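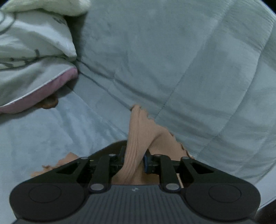
Public bodies that buy automated equipment tend to budget for the machine and leave the work until later. The tender is written around the arm, the controller and the service contract, and the tasks the equipment is meant to carry out are given a line or two near the end. In domestic care this order of business is a mistake. Consider what is involved in handling a single piece of laundry on a bed. A ribbed knit garment does not present itself as a tidy rectangle. Pinched between two jaws, it rises in one narrow fold, while the rest spreads out over the quilt and sheet with its scalloped edge running off at a slant. The bedding underneath has seams and wrinkles of its own, and pillows are stacked in one corner. A budget which treats this as the same job as lifting a carton has been prepared by someone who has not looked at it.

The Mendale district care service will shortly decide how to spend its allocation for assistive equipment. Its consultation paper sets out 3 options: a full purchase of mobile units for all supported households, a smaller purchase with a long period of preparation, and a lease. The paper favours the first. I would urge the service to adopt the second.

The case for the full purchase rests largely on unit price. There are 594 households on the Mendale register, and the supplier, Walleck, has offered better terms for a single order than for several. This is a proper consideration, and no one responsible for public money should wave it away. A discount, however, is only a saving if the goods are used. The paper contains no estimate of the number of households in which the units could do useful work in their first year, and it allows no money for finding out.

Preparation is the part of the plan most easily cut, as it produces nothing that can be delivered on a pallet. It means staff time spent going through ordinary tasks with ordinary belongings: bedding, towels, knitwear, the things people own and wash. It means recording how each is picked up and put down, and which tasks should remain with the care worker. The Woldemariam report, commissioned by a neighbouring district, recommended that 34 per cent of any equipment budget be reserved for this purpose. Some members of the Mendale panel have called that figure excessive. In my view it is prudent, and the service should be ready to spend more if the early months show a need.

There is also the matter of replacement parts. Jaws and linkages wear, and those which handle cloth must be kept clean and free of snags - a rough edge that would do no harm to a cardboard box can pull a thread through a favourite cardigan. The Walleck offer includes 2 years of parts, after which prices are to be agreed. The service should not sign on those terms. A schedule of prices for the whole expected life of the equipment ought to be fixed before any order is placed, and the cost of damage to residents' clothing should appear in the budget under its own heading.

It will be said that delay has a cost, and it has. Care workers in the outlying parts of the district, Jimavden among them, already spend a large share of each visit on laundry and bed-making. They would welcome help. They would not welcome a machine that must be watched throughout, and their hours should not be reduced in expectation of a saving that has yet to be shown.

The panel meets again in October. It should ask for a revised paper in which the tasks are listed first, the preparation is costed in full, and the number of units follows from both. If Walleck will not hold its terms for a smaller first order, other suppliers should be invited to quote.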